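Dradisbridge Household Board > Kitchen & Pantry > Storage

Baskets with holes, and the zip bag question

rosine_c
Settle something for my household. We redid the pantry in August and I bought 12 plastic baskets, the perforated kind with the rows of little slots. The idea was that everything loose goes in a zip bag, every zip bag goes in a basket, and I become a calmer person.

What I have now is a shelf of baskets full of bags full of things, and to get a handful of rice I open two layers of plastic like I'm defusing something. My husband says the bags make the baskets pointless. His mother says the baskets make the bags pointless. I've been eating toast.

Bags, baskets, both? I'm keeping the receipt in a bag in a basket.

ThibaultG
Baskets only. A zip bag is a place where food goes to be forgotten. It slumps, it slides behind another bag that looks the same, and a year later you own three kinds of lentils with no common language.

If the food came in a package, the package was already a bag. Fold it, clip it, stand it in the basket. Done.

gaetanp
Hard disagree with the above. Have you met flour? Have you met flour in a basket with holes?

I keep everything dry in zip bags and I've had no trouble in six years apart from the bags that claim to be closed. You know the feeling: you run your thumb across, it goes zzzip, you put it on the shelf, and it opens its mouth at you the next morning. Get ones with a colored seal. You can tell where the strip is without holding it up to the ceiling light.

ThibaultG
Flour goes in a jar. I thought we were talking about civilized people.

gaetanp
The question was bags or baskets. You can't bring a jar to a bag fight.

perrine_fleury
I've run a daycare kitchen for a long time and we go through up to 300 zip bags in a bad month (a bad month is one with a field trip in it). Some things I've picked up, take them or leave them:

Printed bags look adorable and they're a nuisance. Cartoon cats, cartoon bears, little fruits with faces. By the time you've filled one, what you can see best is the cat. For snacks going home with a child, wonderful. For the pantry, get plain ones, or ones with the printing kept to one side.

Don't put the kids' toy food on the same shelf as the real food. I would have thought this was obvious until I watched a grown man try to peel a plastic carrot.

Baskets with holes are easy to rinse. They also let lentils escape one at a time, over a period of weeks, like a very slow prison movie.

rosine_c
The toy food thing hurts. My youngest has a whole plastic grocery department and it migrates. Last night I found a plastic egg in the egg carton, and I couldn't tell you how long it had been there or whether it was a prank.

ThibaultLefevre
Different Thibault here, please don't hold the jar remarks against me.

I was on team bag, then team basket, and I'm now something like an agnostic. What changed it was giving up on type. I used to sort by what a thing was (grain, legume, snack) and nobody in my house shares my view on whether a rice cake is a grain. Now it's one basket per job. Pasta night is a basket. Baking is a basket. Lunches are a basket. I pull the entire thing out, use it on the counter, and shove it back.

gaetanp
And inside the baskets? Don't dodge.

ThibaultLefevre
Bags if opened, original packaging if not.

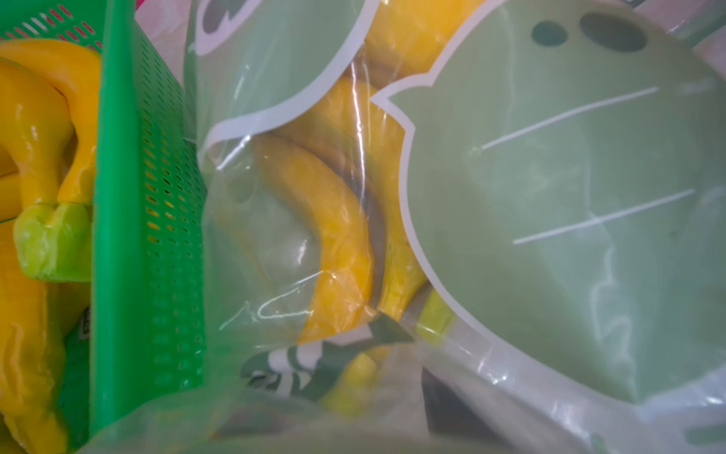
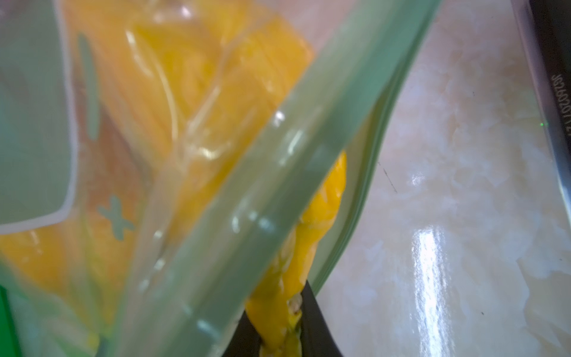 Two green baskets in one go, and the wallpaper is a bonus:

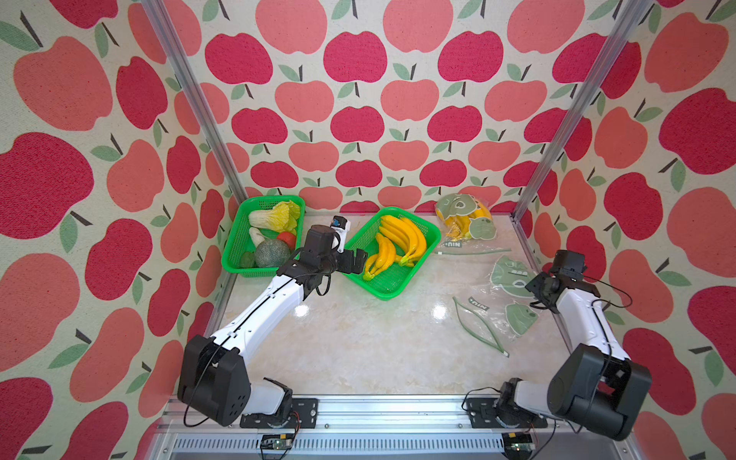 Sorting by job only works if you can tell the baskets apart from across the kitchen, and that comes down to color more than labels. I tried labels. My labels fell off in the steam and I'd pick them out of the soup. Get every basket in a different color and people learn it in a few days without being asked, including people who claim they can't find the salt. The holes help more than I gave them credit for, too: the green basket in the first one lets little dashes of yellow through its side, so you've got a fair idea what's in there before you've tipped anything out. And for Perrine's point about printing, the zip bag with the green seal is the sort I'd buy for the pantry, with its bits of pale green off at one side and all that orange-yellow still showing. The big see-through one with the sage-green cartoon faces is going to have you squinting past somebody's whiskers.

perrine_fleury
Whiskers! There's always one. We had a batch with a bear on it and the children refused to open them, on the grounds that it would hurt the bear.

I'm with you on color. I'd add: keep one basket with no job. Things end up in it. If you don't provide one, they'll choose one themselves, and it will be the baking basket.

ThibaultG
I concede the color point. I don't concede bags. That orange-yellow stuff looks like noodles to me, and noodles come out of the store already wrapped. What is the zip bag adding? A second front door.

gaetanp
It's adding a front door that closes. Noodle wrappers tear down the side the moment you look at them. Then you've got dry spaghetti all over the basket, poking out through the slots like a hedgehog.

ThibaultG
So cook the whole packet.

gaetanp
For whom? I live alone, Thibault.

ThibaultLefevre
He means the other one.

rosine_c
Okay, I went through the shelf this afternoon. Current state of affairs: six baskets in use, sorted by job, as per the reasonable Thibault. Anything opened is in a plain bag with a green strip. The cartoon bags have gone to my daughter, who's filled them with plastic vegetables and is charging me for them.

The rest of the baskets I tried to return. The store wanted the receipt. I'm still looking for the receipt.

Also, apples on the walls in dark red and salmon pink, with a marble tabletop pattern under them? I showed my husband and he said absolutely not in the voice he uses right before he gives in. Does anyone know if a print like that is bearable in a small kitchen, or does it start to feel like living inside a pie?

perrine_fleury
Small apples, yes. In the third one the back wall has them small and packed tight and I could live with that. The sides, where they come up huge, I'd be apologizing to guests. Try a sample on the inside of the pantry door first. Then you can shut it.

ThibaultG
Check the holes in the spare baskets for the receipt. It may have left with the lentils.

rosine_c
I've moved the plastic egg to the no-job basket. Will report back on the wallpaper.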